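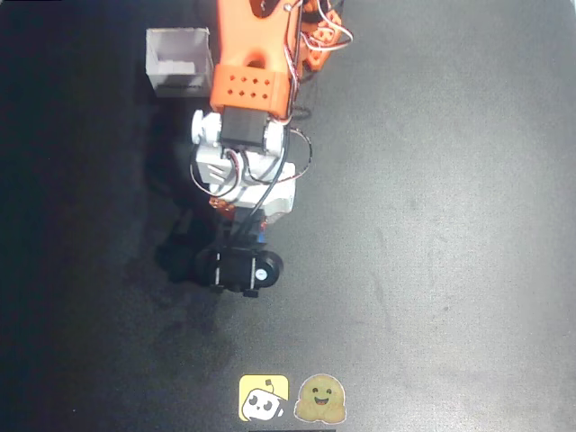 Who We Are

Hello from Camport! We're a small marketing and communications studio, and we spend our days helping local businesses find the words (and the customers) they've been looking for. Bakeries, bike shops, dental offices, a choir or two. If you have something good going on and not enough people know about it, we'd love to hear from you.

Camport started at Yanti Lau's kitchen table. Yanti had been writing newsletters for other agencies for years and kept noticing that the smallest clients were the ones she thought about on the drive home. Her first account was Plemen, a family shoe repair business with a mailing list of 30 people, most of them cousins. She wrote them one short email a month, with a repair story in each, and the list now stands at 1,482. They still write back to her after every issue, cousins included!

Chaminda Gazi joined the following spring to look after design and websites, and Zoriana Horobets came on board soon after that to run our social media and press work. Zoriana used to be a radio producer, so she's wonderful at getting nervous shop owners to talk about what they do. Give her twenty minutes and a cup of tea with someone and she'll come back with a month of posts.

What We Do

Most of our work is email newsletters, website copy, launch campaigns and local press. We also do brand names and taglines, which everyone in the studio fights over (in a nice way). Last April we helped Wivholm, a garden furniture maker, open their first showroom. We wrote the invitations, pitched the story to three local papers and put together a postcard that went out to 3,252 homes. 726 people signed the guest book on opening weekend, and the owners ran out of lemonade before lunch on the first day.

We don't handle TV or big national ad buys. If that's what you need, we'll happily point you to people we trust.

How We Work

You'll have one person to call, and it will be the same person the whole way through. We start with a visit to your place, because it's much easier to write about a workshop once we've stood in it. Then we send a plan on one page with prices on it. Changes are fine, and so are second thoughts.

We keep our client list short on purpose so there's always room for the odd panicked phone call at 4:45 p.m. Those are some of our favorite projects, to be fair.

Come Say Hi

The studio is upstairs from the print shop, and the door on the left is ours. Drop in any weekday after 9 a.m. or send us a note through the contact form. Yanti reads every message herself.

We use cookies to remember your preferences and see which pages get read. By continuing to use this site you agree to our cookie policy. Accept | Manage settings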